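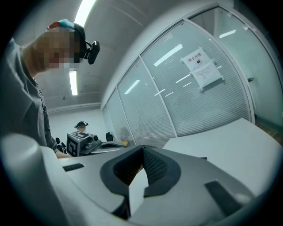
The meeting opened with the cost of the shared kitchen at Etetti House. Dougal Cairns took the chair. The bill from Sadowski for the new water heater is $2558, and we have paid $1000 of it. Members asked for a simple rule about clothes at the work tables, and it was agreed that long sleeves, like the gray shirt in the photo, are fine at the tables but must be rolled up at the stove.

**Heater.** The rest of the bill will be paid in two parts. Dougal will write to Sadowski and ask for the later date.

**Fees.** Raised from $50 to $60 for each season. Two members voted against.

**Storage.** Plader offers shelves for $300, delivery included. Vikent did not answer our letter from October. We wait one more month, then order from Plader.

**Keys.** Three keys are still missing. Please look at home.

**Other.** The back door closes badly. The landlord is informed, and he promised to send a man.

Minutes approved, January 2026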